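Rules for a robot in somebody's kitchen

20 Jul 2018

I have been rewriting our house rules for the kitchen tasks again, and I'm enjoying it far more than I should! The old set was written for the bench at Inddale, where everything stays put. Kitchens have doors, and doors swing, and that changes nearly everything.

The first new rule is about the fridge. The arm may only reach in once the door is fully open, and it comes back out along the path it went in by. No shortcuts over a shelf, even an empty one. Nayara Cavalcanti argued for this back in May and I grumbled, but she was right — our shortcuts were where most of the knocks came from.

The second is that every task gets run in simulation before anyone books the real arm. We ask for 500 clean runs, and a clean run means no contact with glass at all. A plate of chicken on the top shelf is a lovely test, by the way, with plenty of ways to get it wrong.

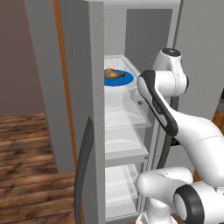
Who is allowed to change a speed limit? Only the person who signed off the last set of runs, and they have to write down why.

That one came over from Veledden, where they have kept a proper change log for years (681 entries when I last looked, and all of them readable). I've copied their layout without shame.

Still to sort out: food and hygiene. Our draft says the gripper is cleaned between raw and cooked, but it doesn't say how, or who checks. If you've written something sensible on this, please send it over. I'd love to read it before I start on version 2.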